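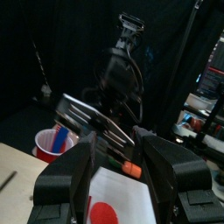 Do footballers really know which way to dive when they face a penalty? People on television love to say the goalkeeper "read his mind". I don't believe it, and I don't think you should either. Try drawing a goal on a white sheet, like the one lying on the table with a red circular shape printed near its edge. Let a red circle be the ball. Now draw the keeper on the line and see how much space is left on each side. It's a lot!

The ball is hit so hard that a keeper who waits to see where it goes will often be too late. So many keepers make a guess and jump early. If the guess is right, everyone shouts that they are a genius. If it's wrong, we forget it by teatime.

What about keepers who study the penalty taker first? That might help a bit. Some players do have a favourite side. But players know they are being watched, and they can change their minds.

Elspeth MacRitchie played in goal for Pavthorpe in 1987 and saved 2 penalties in one match. The local paper said she had a "sixth sense". I asked her about it. "I dived left both times," she said. "I always dived left."

Next time a match is still level after 90 minutes and extra time, and it goes to penalties, write down which way each keeper dives and where the ball goes. Do it for a lot of kicks. One great save doesn't prove anything, however loudly the commentator yells.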